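Filed under: Home & Family, Letters from the Kitchen Table

Hello again from the kitchen table, where I'm typing with one hand and holding a mug of coffee that went cold an hour ago. December has been a lot! I promised last time that I'd tell you how the great toy block cleanup went, and a few of you wrote in to ask (Melina Margaritis, your email made my whole afternoon), so this is the long version.

For anyone new, the situation was this. We had blocks in the den, blocks under the radiator, blocks in my good boots. My mother-in-law gave us her old set when she moved into the apartment on Ornberg Street, and then my brother gave us his, and at some point a neighbor left a bag on the porch with a note that said "enjoy." I poured the lot onto the rug one evening and I'd guess we had around 700 pieces, once you include the tiny triangles that go straight into your heel. My daughter thought it was the best night of her life. I sat on the couch and ate crackers.

My first idea was clear plastic tubs with lids. I bought them at Panagiotou, the housewares place by the post office, and they looked gorgeous stacked on the shelf for maybe two days. Then the lids came off and stayed off, one of them cracked when somebody used it as a step, and we were back to blocks in boots. My second idea was drawstring bags, which I still like for puzzles, but a kid looking for one green block in a cloth bag is going to dump the entire bag. Every time! I don't blame her, I'd do it too.

What finally worked was going low and wide and open. I found two shallow wooden trays at the Wunard sale, sanded the edges, and gave them a coat of leftover wax. No lids. They sit on the bottom shelf where she can reach them, and the rule is that whatever fits flat on the tray can stay out and the rest goes up in the closet until we swap. She moaned about it the first week and then started picking her own favorites for the swap, and now she's bossier about it than I am. Sunday-best blocks, she calls them, whatever day it happens to be.

The sorting is where I got a little carried away (shocking, I know). I tried sorting by shape and it was miserable, arches in one place and half-rounds in another and nobody under ten cares. Color is so much easier. She does the reds, I do the greens, and we race. The plain wood ones get whatever room is left over. If you have a child who's just learning colors, start with two that look nothing alike and put the yellows and oranges away for later, or you'll spend your evening in a debate about what counts as orange.

A few of you asked about cleaning secondhand blocks. Mine got a wipe with a barely damp cloth and a drop of dish soap, then a night on a towel near the heater, spread out with space between them. Please don't soak wood. I soaked exactly one, a lovely old arch, and it's now our doorstop. The painted ones I check with a thumbnail, and anything that flakes goes in the trash.

I had a jar of Trurnex paste polish in the cupboard and used it on the scuffed shelf before the trays went in. It smells like a shoe repair shop, so open a window. The shelf came up nicely, though I wouldn't put it anywhere a toddler might lick, and mine is 5 and has mostly stopped licking furniture.

Next month I want to get into the art cupboard, which is honest-to-goodness frightening. There are 9 glue sticks in there and I'd bet money that none of them work. If you've found a way to keep markers from drying out, or a paper drawer that doesn't jam, hit reply and tell me everything. I read them all, usually in the school pickup line.

One more thing on containers, for those of you who'd like something tougher than my waxed trays. I keep coming back to metal for block storage, so long as the edges are smooth and it has somewhere steady to sit. Yes, it scratches, and you have to make your peace with that early on. The gray bin with the red and green blocks has scuffs and worn patches all over its floor, and I think it looks better for them, with the colors standing out so well against the bare metal. It's open on top, too, and with the blocks spread out like that a kid can see every one of them without dumping anything. I'd set mine on a table the way this one is, so the floor stays clear for building. Write soon, and check your boots!
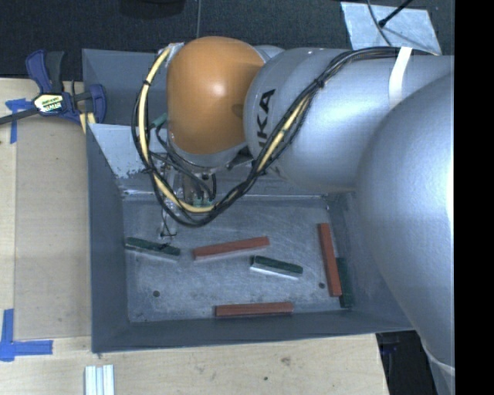
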